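bus thread, sorry in advance. been at Idlow interchange since ten past 7 and I have opinions
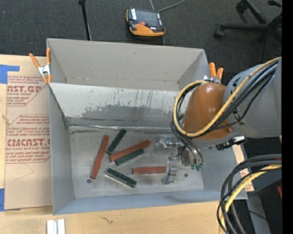
three red, three green

1/ so the 172 is "being reviewed" again. this is the one that goes Idlow — Gustgate — hospital, the only one that goes to the hospital without a change. reviewed means cut. it meant cut last time

2/ letter came through the door in September, two sides of A4, map on the back with no road names on it. took me ages to work out which way up it went

3/ what they want is the 172 to stop at Gustgate and you get off and wait for the 15. the 15 is hourly. the 15 is hourly if you're lucky

4/ my mum has clinic at 9.20. on the new times she gets in at 9.34 or she gets in at 8.34 and sits in that corridor for the best part of an hour. those are the choices

5/ rang the number. got through to someone nice who didn't know where Gustgate was. asked me to spell it

6/ Tainá Medeiros has got a petition going, 696 names when I looked last night. paper copies on the counter at Sisodia's next to the lottery stand, ask if you cant see them, they get moved

7/ if you fill in the form online DO NOT press back. it wipes the lot. lost a very good paragraph about the shelter roof

8/ oh the shelter. still no glass on the left side. wind comes straight through off the car park, bench is soaked, everyone stands in the chip shop doorway and then the driver doesn't see you and sails past

9/ someone asked about the drop in — upstairs at Brestorent, 6pm, both the council lot and the bus company are meant to be there. side door, not the front. no lift so if stairs are a problem message me and I'll take your questions up

10/ also put your actual journey on the form. where from, where to, what time. "save our bus" gets counted as one comment however many people write it, thats what we were told last time anyway

11/ right it's here. 14 mins late. double decker with 2 people on it becuase everyone else gave up and walked

12/ will post the new timetable when I've got a signal that isn't rubbish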